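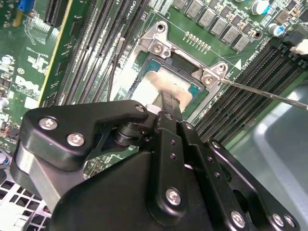

I want to make a case for the ten-year-old desktop computer. You know the one. It sits under a desk at your parents' house, it takes forever to open a spreadsheet, and someone in the family has already decided it goes out with the broken toaster. Please don't let them!

I bought mine secondhand in February from a man named Tirta Liew, who was clearing out the upstairs office of a printing business in Trostwood. It had been slow for years, he told me, and the staff had all moved on to laptops. I took it home, vacuumed out a truly disgusting amount of lint, put in a solid state drive and twice the memory, and it now runs my whole household. Photos, music, the kids' homework, my endless recipe collection (2,167 recipes, most of which I will never cook, and I regret none of them).

What I love most is that you can get inside. Two minutes with the side panel off and you can see where everything goes. The memory clips in. The drive has two cables. I'd never opened a computer before I was forty, and I was scared to death of it, and then my neighbor Marlina Khoo stood over me with a cup of tea and said it was less complicated than putting in a zipper. She sews, I don't, so I had to take her word for it, but I did get the thing back together by dinner.

Compare that with my last laptop. The memory was soldered down, the battery was glued, and when one key quit the shop quoted me $441 for a whole new top half. For one key! It was the letter N, too, so you can imagine my emails that month.

I know the arguments on the other side. Old machines use more power, and some of them really do – I wouldn't leave one running all night just to hold a few files. They're bulky. My sister-in-law Izzati thinks mine is the ugliest object in the house and she has seen the couch. And there comes a point when the software makers stop supporting the hardware, and you either learn a different operating system or keep the machine off the internet. I learned the different operating system. It took me a weekend and some bad language, and I'm still finding things in it that please me.

But most of what people do at home is write, read, pay bills and watch videos, and an old desktop with a new drive does all of it without complaint. So before yours goes to the curb, open it up and have a look around. Unplug it first. Marlina would want me to say that.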